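Filed under: House, Furniture
17/05/2022

The front room is finally clear enough to think in. The old couch went to my sister-in-law's rumpus room and the bookcase is in the garage until I decide if it's worth keeping. I've wanted to sort this room out for years and kept putting it off, mostly because moving the couch meant taking a door off.

The floor came up better than I expected. It's a grey-green with a fair bit of gloss, and under the rug it had gone dull in a big rectangle. I used the Troltisent cleaner twice, a day apart, with a flat mop and not much water. The rectangle is gone unless you get down on your knees and look for it. Nele Lenz next door told me to skip the polish that's sold with it, so I did.

So far I've bought two things. The first is a wire chair in a gold colour, with a round back and a cream cushion. It cost $163 from Hellwig, marked down from more than I would have paid. The legs look too thin to be any use but I've sat in it most evenings with a cup of tea and it's fine. The cushion is the reason it's comfortable. Without it the seat leaves a grid on the backs of your legs, which I found out on the first warm afternoon in shorts.

The second is a small side table, also gold wire underneath, with a white top. It's from a different shop, and I was worried the two golds would clash. They're close enough. The table is good for a mug and a book and that's it. If you want to put a dinner plate down you'll have to move the book.

I also looked at a sofa from Brullance. It was the right length and the right colour and they wanted $327 just for delivery, so that's on hold. There may be a sale in July. Until then anyone who visits gets the chair and I sit on the floor.

Power is the next job. The room has one outlet that's in a sensible spot and another down behind where the couch used to be. For now I've got a power board on the floor and a long white cable running to it, and the cable has a tangle in the middle that I keep stepping over. I've priced some adhesive cable channel in white to run along the skirting. It comes in packs and I think one pack would do it, but I need to measure properly, including the corner.

Then there's the stuff down by the glass doors. The bin is staying there because that's where people walk in with rubbish in their hands. The cardboard box isn't staying. I've been saying that for 7 days and it's still there. Most of what's in it can go to the op shop and the rest needs a shelf.

I haven't decided about curtains. The doors let in a lot of light, the floor throws it back up, and by mid-afternoon it's hard to read a screen. A sheer on a plain rod would probably fix it. Codulov will cut them to length for $10 a panel, so I'll take the measurements in with me next time I'm over that way and see what they've got in white.

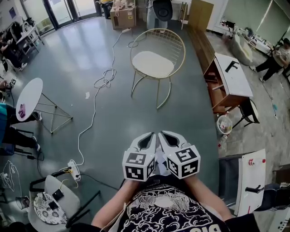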